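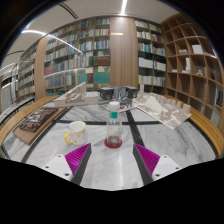
4. Daily use of the marble table

Before you start, put one coaster for each drink. The Ustwood coaster is for a bottle or a mug.

1. Close the cap of the bottle fully.
2. Hold the bottle low, near its base, and lift it straight up.

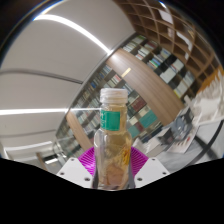 3. Put it down slowly in the middle of the coaster - do not slide it on the stone.
4. Turn the mug so that the handle looks to the free side.

Caution: Juice, tea and vinegar can mark marble. Wipe a spill in 5 minutes or less, with a soft damp cloth.

Note: Models and trays must stay on their own board or base.

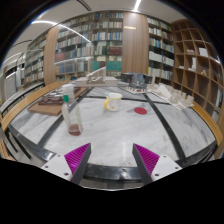
Text: Rokeya Saha
Checked by: Berkay Tekin, Ciris reading room

5. Weekly cleaning

1. Take all things from the table.
2. Wipe the marble first, then the wooden rim.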